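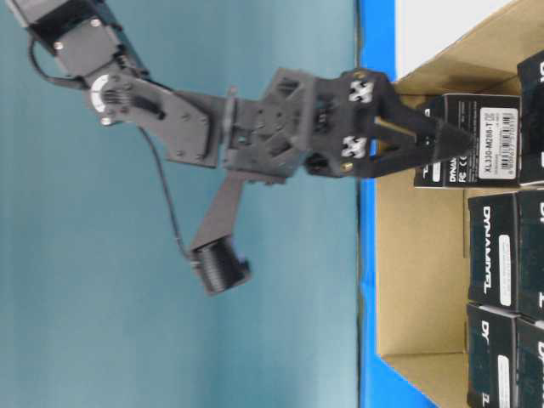 The wall in the spare room, pale teal-blue

**Sending a parcel back when the original box is gone**

Posted by Rultetti

I ordered a table lamp in February and want to return it. The shop says it must be "suitably packed" but I threw the box out. Can I use any cardboard box, and do I have to pay for tracked postage? The lamp weighs 1,310 g without packing.

**Hamisi Rugemalira**

Any sturdy box will do if the shop's terms don't ask for the original. Pick one a bit bigger than the lamp, so there is room for padding on every side. Take the bulb out and wrap it separately.

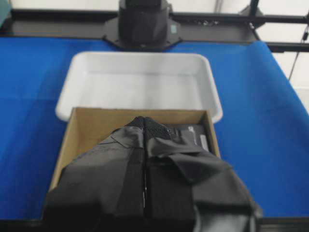
Tape the bottom seam twice before anything goes in, and peel off old labels or cover them up. With padding you will still be under 2 kg, so check the price for that band. Get proof of posting whichever service you choose. Tracked is worth the extra for anything breakable.

**Magesa**

just use a bin bag and loads of tape, always worked for me

**Wamik**

Please don't do that with a lamp. I'd also email the shop first and ask for a returns label. I waited 17 days for a refund once because I'd left the order number out of the parcel.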